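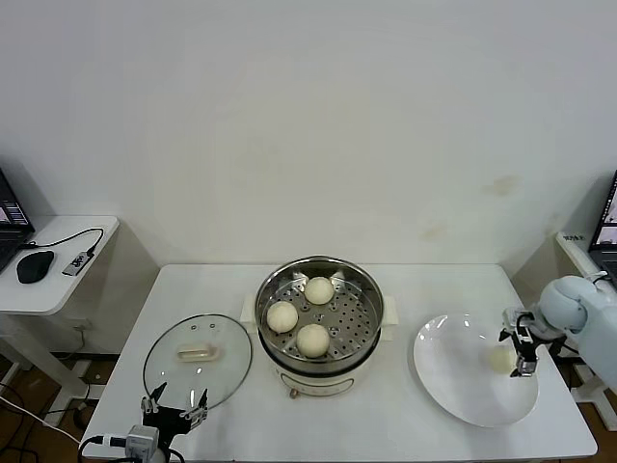
Wing-yan Kan
Bench lead, handling group, Mukenthorpe workshop

March, Sunday, 4.20 pm

Quiet building, whole afternoon on the bun bench, and I finally have a buying list I believe in. Putting it down while it's fresh so Johannes can pull it apart tomorrow.

Money first. We have 454 left in the small parts line and that has to last to the end of the quarter. The bigger pot (the arms, the spare grippers, the new bench) is separate and goes through Shih-chieh, so please don't mix them up like I did last month!

What I want out of the small line:

Second steamer, same model as the one we've got. I keep going back and forth on this, but having one on the bench and one in the cupboard means a cracked lid doesn't cost us a week. I did look at the Clenar one. Lovely thing, but the handles are a different shape and we'd be teaching the lid all over again.

Spare lids, two if the shop will sell them on their own. Hsiu-ying is ringing them.

Plates. Big, white, flat, cheap. The canteen wants theirs back.

Fingertip pads, 10 pairs. We're on the last bag. Jirkalow do them in a softer grade now and I'd love to split the order half and half and see which ones get on better with dough. Buns are such a good test piece. They squash, they stick, they're never quite the same size, and you know straight away from the skin if you've gripped too hard.

Clear covers are the other thing. Tien-fu thinks one size does for everything. I'm less sure, and I'd like a shallow one as well as the tall one before we decide.

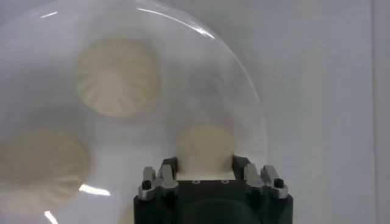
Wrist view, pleated buns under the clear dome.

Look at the glare on that plastic. A matt cover would kill it but then you can't see the buns at all, so I'd sooner spend on lighting. Two soft panels, clamped to the wall side, 200 for the pair from the place Tien-fu uses. It's the biggest single item on the list and I think it's the best value. Everything we look at on this bench is either glass, polished steel, clear plastic or white food on a white table. Of course the cameras struggle!

Longer term, for the big pot:

Wrist cameras. I'd keep the ones we have. The view down past the fingers is good, you can see both tips and the thing you're going for, and a sharper picture won't fix reflections.

Side tables. The laptops take up both of them. A shelf under the bench would give us the floor back, and we could run the cables along it at the same time. Johannes has a drawing somewhere.

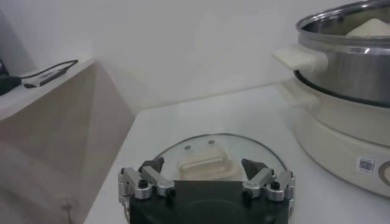 Cable trunking as well, now I'm on the subject. Cheung have the stick-on sort in 21 mm, which ought to take a power lead and a USB side by side. I've asked for a sample length before we commit to a whole box.

Not buying: the fancy gripper from the brochure. I know, I know, I was the one waving it about. But the two-finger ones are easy to mend, we've got the screws in a jar, and everybody here can strip one down without asking me. I'd rather have two more of those than one of the other.

Still to do:
Ask Shih-chieh if lighting can come out of the big pot instead. If it can, we get the second steamer and both lids with room to spare.
Hsiu-ying to confirm delivery on the pads.
Measure the pot dial side for clearance before anyone orders the shelf.
Get more buns. Plain ones and the pleated ones, and the freezer drawer needs clearing out first.

WK

Added 6 pm: Tien-fu says yes to the shallow cover, so put me down for one of those too.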